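Quinlan feiert die Traube: Herbstmarkt lockt so viele Gäste wie nie

Über 3.000 Besucherinnen und Besucher, und am Nachmittag war an manchen Ständen schon alles weg!
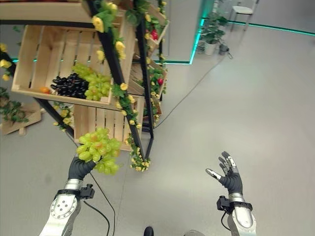 Zum ersten Mal in der alten Markthalle

Was für ein Auftakt! Der Traubenmarkt von Quinlan ist im November vom Kirchplatz in die alte Markthalle umgezogen, und die Halle hat ihm richtig gutgetan. Schon kurz nach neun Uhr reichte die Schlange bis zur Brücke, drinnen roch es nach Most und frischem Hefegebäck. 82 Betriebe aus dem ganzen Tal waren dabei, darunter etliche kleine Höfe, die ihre Tafeltrauben sonst nur ab Haustür verkaufen.

»Ich bin mit dem vollen Lieferwagen gekommen und fahre mit leeren Kisten heim«, freute sich Merle Sutcliffe, deren Hof oberhalb von Plister liegt. Dort wachsen vor allem helle Sorten, die in diesem Jahr besonders spät gelesen wurden. Der lange, milde Herbst hat ihnen viel Süße gebracht, und wer probieren durfte (und das waren viele!), kam meistens gleich noch einmal zurück.

Edine holt den Sortenpreis

Mit Spannung erwartet wurde die Verkostung am Mittag. 155 Proben standen auf den langen Tischen, bewertet wurden Duft, Biss und Geschmack. Gewonnen hat die Sorte Edine, eine kernarme Züchtung von Hemi Tapsell, knapp vor der kräftigen, blauen Doment. Tapsell arbeitet seit vielen Jahren an der Traube und war bei der Preisübergabe sichtlich gerührt. Im Frühjahr will er die ersten Jungreben an Hobbygärtner abgeben, die Warteliste liegt bei ihm am Hof aus.

Auch die Kinder kamen auf ihre Kosten: Amber Van Loon presste mit ihnen an der Handpresse Saft, 502 Becher gingen über den Tresen, und geschmeckt hat er wunderbar. Dazu spielte die Blaskapelle aus Plister, am späten Nachmittag wurde zwischen den Ständen sogar getanzt.

Im nächsten Jahr soll der Markt wieder in der Halle stattfinden, dann mit einem eigenen Bereich für Säfte und Essige. Höfe, die einen Stand möchten, können sich ab Februar im Marktbüro bei Keith Pomare anmelden.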